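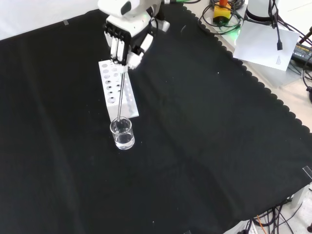

*A glass rod, a beaker and a robotic hand at the bench.*

The Leten lab rules run to 82 pages, and I have read them so you don't have to. Page 77 says a robot must handle glassware "with appropriate care." Appropriate to what? A beaker? The budget?

Meanwhile there are 200 words on what color the floor stripes should be.

I like rules. I'd just like a few a person could check. Say how hard the hand may squeeze a glass rod. Say who stops the arm, and from where they can reach the button. Say what happens to the cables, which every standard I've seen treats as weather.

Pletley got its version onto one sheet taped by the door. People there read it, mostly while waiting for the kettle. Leten is now drafting an appendix.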